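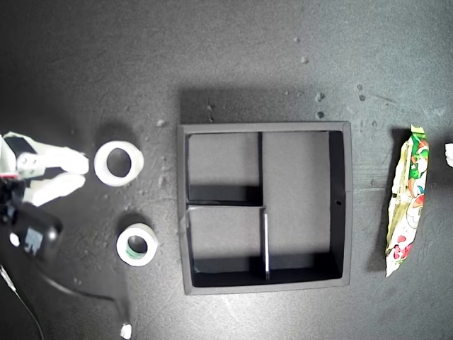
How do you teach a robot to tidy up?

Tidying is easy to explain to a person. (Getting the person to do it is another matter.) Explaining it to a robot takes longer, and the robot doesn't even have the excuse of being busy.

The Jistcombe Sorting Kit is a robot set for schools and clubs, sold by a company called Firico. It comes in 169 pieces, and 152 of them are small enough to roll under a fridge. Once you've built it, you have an arm with a gripper at the end. A gripper is a hand with most of the fingers left out. This one has two, and they can do just two things: open and close.

That's plenty for picking up a roll of tape. The robot can pinch it from the outside, like you'd hold a cookie. A snack in a crinkly wrapper is harder. Wrappers bend and slide, and if you squeeze too hard you have crumbs - still a snack, but a sadder one.

Then comes the tray. It has three compartments, and the robot has no idea what belongs in which. You have to decide that, and then show it. The kit lets you save up to 4 practice jobs at a time.

Robot arms aren't new, by the way. A few were already working in factories in 1965, and they didn't get snacks either.

Is it a good kit? We think so, if you're patient. The instructions are clear, but the screws are tiny. A bigger tray set goes on sale in August.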